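Can a machine tidy your shelf yet? Neletti says it's getting closer

2021-11-05

If you've been waiting for a machine to put away the dishes, the folks at Neletti have some good news and a pile of homework. The small robotics shop shared results this week from its household chores project, and the numbers are more fun than you might expect.

Since June the team has logged 2000 tries at everyday jobs: opening drawers, moving bottles, folding small towels, putting a cup back where it belongs. Of those, 1273 were finished without a person stepping in. Drawers did best of all, which is a big deal if you think about how much of a home is behind a handle or a knob!

The people at Neletti start by doing each chore themselves with a hand-held gripper, and the recordings are then used to teach an arm the same moves. Curved furniture has been a favorite test lately. A flat kitchen drawer is one thing, but a rounded front with a single knob in the middle asks for a careful grip and a straight pull. 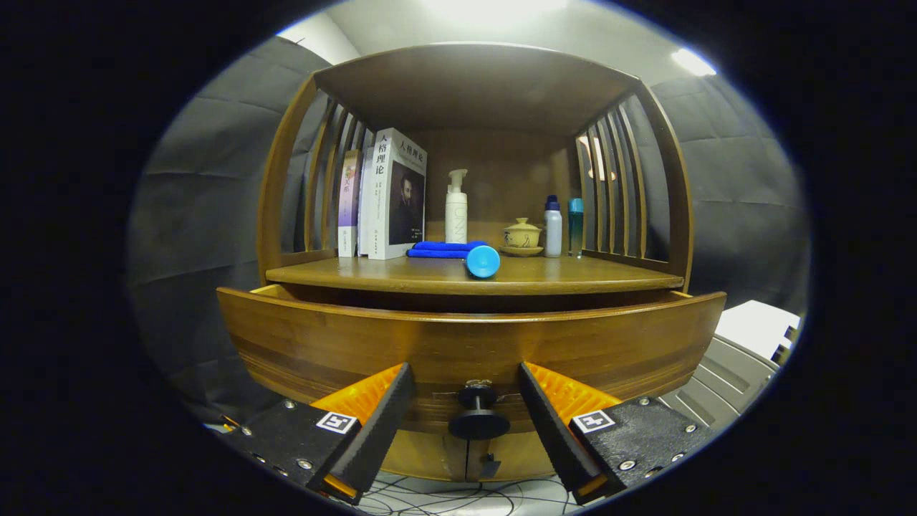 The two gripper fingers on either side of the black knob, with the drawer partly open under a shelf of books and bottles.

Soft things are still the hard part. Towels made up 588 of the tries, and they account for most of the failures. A cloth never lands the same way twice, and a fold that works on one can leave the next in a lump. Cups and lids sit somewhere in between. The arm is also slow. A shelf that takes you a minute can keep it busy for 15, and it still needs someone close by in case a bottle tips.

Even so, this is a lovely step up from last year, when the same group was happy just to get a door open. Shops are watching too. Flallolia, a home goods chain, plans to try the system on restocking and straightening shelves after closing time, starting with one store in Gillies.

Neletti says it will post the full set of results on its site, failed tries included. Dish towels get their own section.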